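4. Preparing your screenplay file for upload

4.1 Before you start, save the screenplay under a new name. Driter does not keep older versions, and a replaced file can not be brought back.

4.2 Open the Hurkard menu and choose New Short Film. Type the title in the first field and the name of the writer in the second. If there are two writers, put the director's name in the Notes field and not here.

4.3 Choose the story type. For a mock documentary select Documentary Style, also when all the roles are played by actors.

4.4 Fill in the summary. The field takes 1,000 characters, spaces included. Text above this limit is removed without warning – please count before you paste.

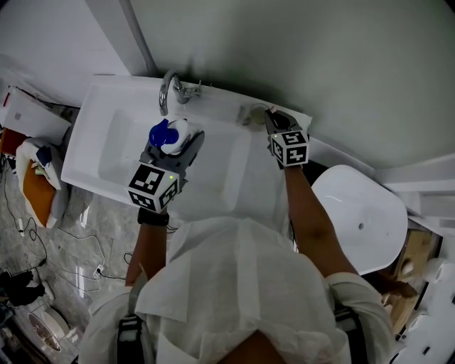
Washbasin with white bottle, blue cap.

4.5 Press Check Scenes. The program reads every scene heading and marks in red the ones it does not understand. A heading must start with INT or EXT, in capital letters.

Note: Headings made in Dewulf are sometimes imported with a double space. Remove one space and press Check Scenes again.

4.6 Add the cast list. Minor characters without dialogue may be left out.

Caution: Do not close the window while the bar is moving. The cast list will be lost and you must begin again from step 5 of the menu.

4.7 Press Send to Reader. Your reader receives the file in Iledine and can write comments in the margin, but can not change the dialogue.

Text: Ineke Declercq. Corrections: Godelieve Jacobs. Last changed Sunday, May 22, 2022.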